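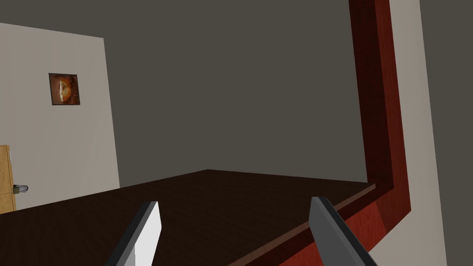 1 min read

Erora Lake Tour: Frequent Asked Questions

Where does the transfer pick us up?
In front of Hotel Ciobanu, at the side door. The driver waits 4 minutes, please be ready in the lobby.

Is lunch included?
Yes, on both days. Dinner is on your own account.

Can I bring a big suitcase?
One per person. A second one costs 500 lei for the whole tour.

What if I must cancel?
Write to Luminița Preda at our Wistemach office before noon of the previous day and we return the full amount.

Do you go also in August?
Yes, but the boat is often full, so reserve early.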